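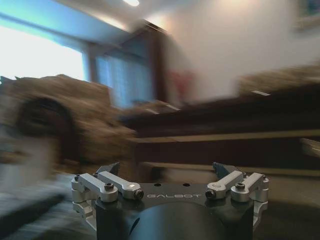 My sister says you can't keep a robot arm in the good room, and I say it stopped being the good room when Dad moved his recliner out and I moved the bench in. We had this argument most nights that winter, usually while I was on the floor with a hex key in my teeth. The arm was called Thorlacius, after the street we grew up on, and it could do a few things well and one thing badly. The thing it did badly was let go. It would swing across from the window side, past the blue curtain, with those two dark fingertips held wide apart on their silver links, looking for all the world like it was about to hug somebody, and then it would close on whatever I'd put out for it and hang on until I pulled the plug.

"It's affectionate," my sister said.

"It's the spring return," I said, though the fingers had no spring return and I had no idea what it was.

The plan was simple enough when I told people about it. There was a show in Drundstead in August, in the old produce hall, and they had a table section for home builds. You got a trestle and a power point and you had to have your thing do a job. I'd put down that Thorlacius would pour a cup of tea. I wrote that on the form in May, when it was still in two boxes under the stairs and I was feeling very sure of myself.

By July I'd changed the job to passing a biscuit.

You'd think a biscuit would be easier! I went through so many packets that the woman at Garside Hardware, where I was also buying bolts and a ridiculous amount of cable tie, started asking if I ran a playgroup (Garside's does a bit of everything, there's a biscuit shelf next to the paint). Arrowroots went to powder. Gingernuts survived the grab but then Thorlacius wouldn't give them up, and I'd be standing there with my hand out like a kid at a school gate. My sister took to sitting on the stairs with her dinner to watch.

What got me in the end was the dark. I'd been testing after work, with the ceiling light on, and everything I tuned was tuned at seven at night. Then I had a morning at home with a cold, and I ran the routine in my dressing gown with daylight pouring in, and it missed the plate altogether. Went straight over the top and had a go at the end of the cabinet. I sat down on the floor and laughed until I coughed, and then I didn't laugh for a good while, as the show was 13 days off and I'd have to start the whole vision side over.

I rang the one bloke I knew in Hisville who did this sort of thing for a living. He asked how fast I was running it.

"Pretty fast," I said.

"Why?"

I didn't have an answer to that. I suppose I thought it looked good. He told me to bring it down to 30 per cent and call him back if it still missed, and then he told me about his knee for a while.

So I slowed it down. It was like watching a different animal. It came round from the window as if it was carrying something already, and stopped, and had a look, and came down on the plate so gently that the gingernut didn't even turn. And it still wouldn't let go.

That was the night my sister got up off the stairs. She put her bowl on the bottom step, came over and held her hand under the fingers, palm up, which I'd told her a hundred times not to do while it was live. She didn't pull. She just waited there. I was watching the numbers on the laptop, and I saw the grip reading wobble every time her wrist touched the tips, just a tiny bit, and then go straight back up again.

"It thinks I'm stealing it," she said.

"It doesn't think anything."

"Well, it's squeezing harder when I touch it."

And it was. I'd written that in myself, back in June, when it kept dropping a 600 gram bag of rice on my foot. Slip detected, close tighter. Any little nudge at all, and it took it for a slip. I'd forgotten the line was even there. I had a whole page of notes about gear backlash and a part on order from overseas that I didn't need, and the trouble was four words I'd typed in a temper with an ice pack on my toes.

I took it out. Then I put something else in, a bit where it waited for the nudge and counted a second and opened, and my sister held her hand out again and Thorlacius gave her the gingernut. She ate it. She said it tasted of cable tie.

We did go to Drundstead. I'd like to say it went beautifully, but the hall had those high windows and a cloud kept coming and going, and between that and the trestle having one short leg I spent the first hour on my knees with folded cardboard. The fellow at the next table had a machine that sorted buttons by colour and it never put a foot wrong all day. His grandkids had T-shirts made. I was so jealous I could hardly eat my sandwich.

But after lunch the sun went off the windows and it settled. A queue turned up, mostly little ones, and some of them came round twice. There was one small boy who wouldn't take his. He stood there with his hands behind his back and Thorlacius held the biscuit out to him, waiting for its nudge, and the two of them stayed like that for so long that people started to get restless. I had my finger over the key to skip him. My sister put her hand on my arm and shook her head, so I left it.

He reached out in the end and touched one fingertip, not the biscuit at all, just the side of the finger. And of course it counted its second and opened, and the biscuit dropped on the floor and broke in half, and he shrieked — with joy, I think, though his mum wasn't sure either — and then he wanted to do it again.

We did it again until the packet ran out. I've still got the crumbs in the base plate, I'd have to take the whole thing down to get at them.

It's back in the good room now. My sister wants her tea poured by Christmas, since I did put it on the form. I've told her she'll get half a cup, cold, and she's to wear an apron. She's gone to Garside's to see if they sell aprons.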